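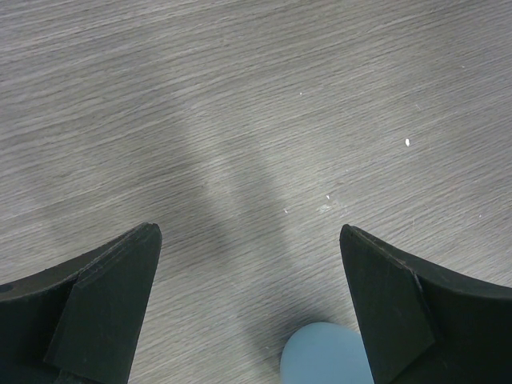 4. Caring for the wood-grain surface

Your Umdale top will look its best for years with very little fuss – a soft cloth and a few quiet minutes are nearly all it asks of you.

1. Clear everything off and brush away any crumbs or grit.
2. Stir 17 ml of mild dish soap into a bowl of lukewarm water, dip your cloth, and wring it out well.
3. Wipe along the grain, from one end to the other. Light gray shows streaks more readily when you go across it.
4. Go over it again with plain water, then dry with a clean towel.

Note: Fine darker and lighter lines are part of the pattern, so please don't try to scrub them out!

Caution: Keep scouring pads and bleach well away. Always set hot pans on a trivet, even if you only mean to put them down for a moment.

For a sticky spot, lay a damp cloth over it, go and make yourself a cup of tea, and then wipe gently – patience does far more good here than elbow grease.

Related items
Umdale felt pads, pack of 200
Sovcombe soft cloths
Molto table runner, 152 cm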